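**Gloss card** is a general term for a small rectangular card, printed in one saturated colour and finished with a smooth, shiny surface, used as a cover, insert or numbered token. The name refers to the finish and says little about what lies beneath it, as the same coating is applied to solid plastic, to laminated board and to thin boxes of card shape.

## Design

The printed face usually carries a single emblem on a plain ground. Circular emblems are common, often with a pale rim that fades inwards to the ground colour, so that a flat print looks domed. Numerals may be set sideways, to be read with the card turned on its long edge. Where a sticker is folded over the edge, its text normally follows the direction of the main print.

## Handling and storage

High-gloss surfaces show fingerprints and fine scratches more readily than matt ones. Cards are therefore held by the edges and laid out on a clean, dry table. Translucent frosted sheets are often kept to hand as separators.

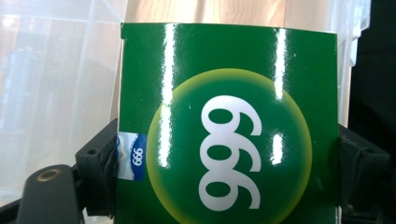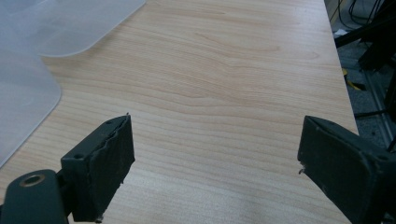
Separators should be larger than the card on all sides. Rounded corners are preferred – a square corner can mark the coating of the card below. Fadime Coşkun, in the storage notes issued by Pretedau in January 2020, advises stacks of no more than 20 cards, stored upright, and a fresh separator whenever grit is found on the old one. Wiping a sheet down is treated as a second choice in the same notes.

## Reading and inspection

Reflected light is the main difficulty when a gloss card is read or copied. A lamp placed overhead tends to produce long bright streaks, which can hide parts of the numerals. Tilting the card moves the streaks but seldom removes them. The usual remedy is a lamp set low and to one side, with a diffuser between lamp and card.

Scratches are easier to find under the same streaks – inspectors at Serkine leave the overhead lamp on for this step and switch to side light for reading.

## See also

- Frosted sheet
- Edge label
- Matt lamination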